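Two-arm paper folding cell, pre-run safety check with my comments

Bench: the back corner bay at Trirness (shared shop)
Build: Ostisano, second version
Check done: 2025-06-15
Result: OK to run at reduced speed, two things to fix before full speed

A few people at the shop asked for a copy of the list I go through before I power up the arms, so I typed it up with this round's notes left in. It started as a strip of tape on the cabinet with "E-STOP??" written on it and it has grown to 13 checks. The words after Check are the ones you need if you're running the cell without me. The comments are just me going on about my own build, so skip them if you're in a hurry (but please read 1, 2 and 7 the whole way through).

Power is OFF at the wall for 3 to 8. Power is ON for 1, 2 and 9 onward. Yes, that means you switch on, do two checks, and switch off again. I know. I tried putting them in a nicer order and I kept forgetting the stop button.

1. Emergency stop
Check: press it with both arms energized and holding still over the table. Both must lose drive. Twist to release, and nothing should move until you re-enable in software.
Result: pass
Comment: Arms go limp when you do this, and a limp arm drops. Park them low first, fingers close to the table. Last year I hit the button with the left arm stretched way up and it came down on the front rail hard enough to chip a finger. Keep your other hand out of there while you test!

2. Stop button reach
Check: sit where you'll be sitting. Reach for the button without looking. If you miss, move the button.
Result: pass after moving it
Comment: Somebody had borrowed my stool and left me a taller one, and I missed by a good hand's width. The cable to the button box is long enough now to go anywhere along the bench. Don't hang the box off the cabinet door side, it swings.

3. Mounting plates and rail
Check: grab each arm at the base and try to rock it. Put a hex key on every bolt of both black plates. No turning, just feel for slack.
Result: right side pass, left side one bolt snugged up
Comment: Same bolt as in the spring. I've ordered better washers from Sopacua and if that one backs out again I'll put threadlocker on it. Look for shiny dust around the bolt head too, that means it has been working loose for a while. The rail itself hasn't shifted, my pencil marks still line up.

4. Cabinet frame
Check: push on each corner post. Listen for rattles. Look at the brackets inside and out.
Result: pass
Comment: Inside width is 900 mm, which sounds roomy until you have a pair of arms swinging elbows in it. The frame is there to keep the arms away from people walking past, so treat it like a guard and not like a shelf. Please stop leaning lumber on it. The wall covering is only paper and if it peels near an elbow I want it stuck back down before a run, a flap can catch on a joint and get dragged around.

5. Table covering
Check: run your palm over the whole working area. Feel for bubbles, lifted seams, tape bits, grit.
Result: pass with note
Comment: There's wrinkling off to the right that I've been watching. As long as the middle lies flat the fingers can press down safely. Where it's puckered, a finger tip can dig in, the motor pushes harder and harder, and then the whole thing lets go at once. That was the loudest noise this build has ever made. I'll lay a fresh sheet in August when the shop closes for floor work, and until then the fold program stays in the center.

6. Finger condition
Check: look at all the yellow fingers, both faces, with a flashlight. Bend each one gently. Look hardest at the thin crossbars between the openings.
Result: pass
Comment: When one of these breaks it goes at a crossbar, and the piece can fly. Safety glasses for anyone within arm's length of the open front, me included. Also check that the tips meet cleanly when closed. If they're crossed even a little, the paper gets pinched off center and tears, and then you're tempted to reach in and rescue it, and that's how you get nipped.

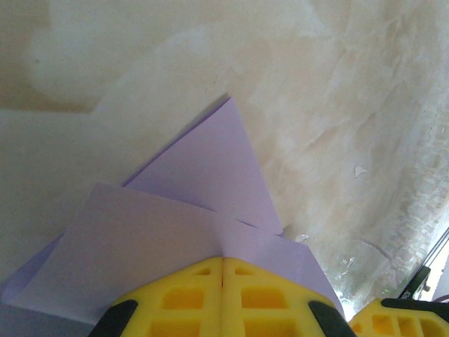 I've thought about going to metal tips and keep deciding against it. Softer fingers give a little, and a little give is worth a lot when the thing being grabbed by mistake is your thumb. The openings let them flex. Grip force is capped in the settings file and I'd like it to stay capped, so if a fold isn't coming out sharp, run the pressing move twice. Please don't turn up the force.

7. Hands and paper
Check: everyone present knows the rule. Paper goes in and comes out only when the arms are disabled. Not paused, disabled.
Result: pass, told both people at the next bench
Comment: This is the one that gets broken. A fold starts to slip, you can see exactly what it needs, and your hand is halfway in before you've thought about it. I've done it. A paused arm is still holding itself up with full drive and will carry right on the moment somebody touches a key. Sheets cost next to nothing! Let it ruin one and start again.

8. Cables
Check: follow each purple cable from wrist to base with your fingers. Feel for nicks, flat spots and stiff bends. Then, still powered off, move each arm by hand through its whole range and watch the loops.
Result: left pass, right NEEDS WORK
Comment: The loop on the right one stands up too tall. With the forearm reaching in toward the middle, it could get close enough for the other gripper to snag it. It hasn't happened, and I'd like to keep it that way. Two more clips along the forearm should do it. Don't pull the loop tight to get rid of it though - the wrist needs that slack when it turns, and a tight cable pops the connector out and you lose the joint in the middle of a move.

9. Boards and wiring along the front
Check: with power on, look for the status lights. Sniff. Hold the back of your hand near each board for a few seconds without touching.
Result: pass
Comment: These sit out in the open and that's my least favorite thing about this build. Anything metal you drop along the front edge is going to land near bare contacts. I have a cover drawn up and haven't made it. Until I do, no screwdrivers, hex keys or staples on the rail while power is on, and no drinks anywhere on that bench. If you smell hot plastic, switch off at the wall first and look second.

10. Power supply
Check: label readable, fan turning, plug all the way in, nothing piled on the vents.
Result: pass
Comment: It's the Lornuvent unit on the lower shelf. It used to share an outlet strip with the shop vac and every time the vac kicked on the right arm would twitch. It has its own outlet now with a tag on it. If you find something else plugged in there, unplug it and be grumpy about it on my behalf.

11. Homing
Check: enable one arm at a time. Left first. Wait until it has stopped completely, then do the right.
Result: pass
Comment: The script can home both together and I took that option out of the menu. If the arms were left reaching toward each other, they can tangle before either one knows where it is. Look at where they're parked before you press anything. If the wrists are crossed, kill the power and lift them apart by hand.

12. Gripper clearance in the middle
Check: run the meeting move at the slowest speed with a sheet down and your hand on the stop button. Watch the gap between the grippers the whole time. Then again at half speed.
Result: pass slow, pass half speed, full speed not tried
Comment: All the interesting stuff happens where the grippers come together over the paper, and the software keep-out zone is smallest there because otherwise you can't fold anything. So the program is trusting that both arms are where they think they are. If either one has been bumped, or you've snugged up a bolt (see 3!), redo the calibration before this check and not after.

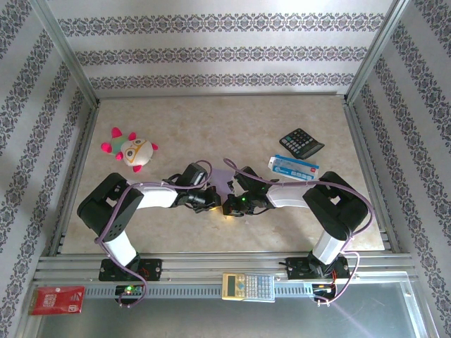 I did redo it this time, and I'm glad, because the left one had wandered a little after the bolt. You don't see an error like that when the arms are apart. You see it when they're nose to nose. My own habit is to bend down and look from table height on the first slow pass, still behind the front rail, then sit back for the next one.

13. Shutdown
Check: park both arms low, fingers closed, disable, power off at the wall. Sign the sheet.
Result: done
Comment: Leave the arms low even if you're only going for coffee. A power blip while they're up means they fall, same as check 1. And sign the sheet even if nothing happened, an empty line makes me wonder whether you ran it or not.

Still open from this round
- Clips for the right cable loop (check 8). Before anybody runs full speed.
- Left plate bolt, look at it again after a few hours of running (check 3). Same deal.
- Cover for the front boards (check 9). Overdue, my fault.
- Fresh table covering (check 5), August.

Changes to the list since the last copy
Check 2 is new. Check 11 used to say you could home both arms together if they looked clear, and that's gone. The speed limits at the bottom of the old copy were for the first version with the shorter forearms, so if you have that printout, toss it, the numbers don't apply to these arms.

If something fails and you're not sure what to do, switch off, put the red tag on the plug and leave me a note in the bay. I'd much prefer coming in to a dead cell and a grumpy note than a fixed one I don't know about.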